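Ploruvero — inventaire d'objets de cuisine
Fiche du jeu de données

Présentation

Ploruvero est un ensemble d'images annotées d'objets de cuisine courants, posés sur une table ou un plan de travail. Il a été constitué par Ladan Asadi et Farhad Karimi pour le projet Manach, qui s'intéresse à la reconnaissance des ustensiles et des contenants dans des cuisines ordinaires. Cette fiche décrit le contenu, les catégories et les règles d'annotation. Elle remplace le fichier LISEZMOI distribué en février.

Contenu

Le jeu comprend 497 images et 2858 objets annotés, répartis en 12 catégories. L'objectif de départ était de 500 images ; trois ont été retirées à la relecture, parce qu'elles faisaient double emploi.

Catégories

cuisson : plaques, casseroles, poêles
vaisselle_creuse : bols, saladiers
vaisselle_plate : assiettes, soucoupes, plateaux
contenant_ouvert : bacs, boîtes sans couvercle
contenant_fermé : boîtes et bocaux avec couvercle
mesure : pichets gradués, verres doseurs, balances
flacon : bouteilles, shakers, salières
couvercle : couvercles posés seuls
couvert : cuillères, fourchettes, couteaux
aliment : fruits, légumes, aliments factices compris
textile : torchons, maniques
divers : tout ce qui n'entre pas ailleurs

Les fruits en plastique sont rangés avec les vrais. Nous avions d'abord prévu deux catégories, mais les annotateurs ne tombaient pas d'accord sur les mangues et les citrons. L'attribut « factice » prend donc trois valeurs : oui, non, incertain. 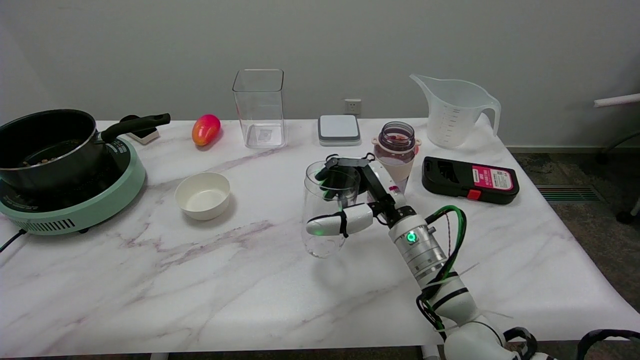
Les objets transparents demandent plus d'attention que les autres. Le contour suit le bord extérieur du plastique ou du verre, même quand le mur se voit au travers. Un bac sans couvercle reste un contenant_ouvert, qu'il soit vide ou plein. Pour un pichet gradué, l'anse et le bec font partie de l'objet.

Règles d'annotation

Une casserole et la plaque sur laquelle elle est posée sont deux objets distincts. Le manche est compris dans le contour de la casserole. Le cordon d'alimentation n'est pas annoté, les prises murales non plus.

Un objet coupé par le bord de l'image est annoté sur sa partie visible, avec l'attribut « tronqué ». Un objet caché en partie par un autre reçoit l'attribut « occulté » ; on ne devine pas la partie manquante.

Le contenu d'un récipient n'est annoté que s'il est identifiable sans hésitation. Dans le doute, on coche « contenu présent » et on passe à la suite. Même principe pour les petits appareils plats : si rien ne permet de trancher entre une balance et autre chose, l'objet va dans « divers ».

Relecture

Chaque image a été annotée par une personne puis relue par une autre. Fadime Bilgin a arbitré les désaccords, qui portaient surtout sur la limite entre bol et saladier (sans conséquence, la catégorie est la même) et entre couvercle et petit plateau — là, il a fallu choisir au cas par cas.

Limites connues

Les couverts sont peu représentés. Les objets blancs sur fond clair ont des contours moins précis que les autres. Les marques et le texte des étiquettes ne sont pas transcrits.

Contact

Les erreurs d'annotation sont à signaler à Corina Furtună, avec le nom du fichier et la catégorie concernée. Les corrections sont intégrées le mercredi.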